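Plaleck Reservoir fishery

The Plaleck Reservoir fishery is a freshwater sport fishery on Plaleck Reservoir, upstream of the town of Prirnesmont. It is best known for walleye and smallmouth bass, with yellow perch taken mainly through the ice.

Geography
The reservoir is 14 miles long and has a maximum depth of 35 feet, found in the old river channel near the dam. The upper end is shallow and weedy. Two creeks enter from the east, the larger of which, Rerix Creek, carries a spring run of white suckers.

Fishing
Walleye spawn on the gravel along the dam in April and move to the mid-lake humps by June. Most are caught by trolling or on jigs tipped with leeches. Smallmouth bass hold on the rocky west shore - the stretch below Alcantara Point is the most heavily fished - and average around 10 inches. Perch are caught from January until the ice goes out.

Access
There is a paved ramp at Prirnesmont with parking for 30 trailers, and a gravel launch for small boats at Rerix Creek. The upper end can be reached only by water in summer. Gasoline motors are allowed below Alcantara Point but not above it.

See also
Ice fishing
Walleye
Reservoir
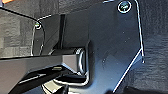 Dark metal plate with a round screw head, close view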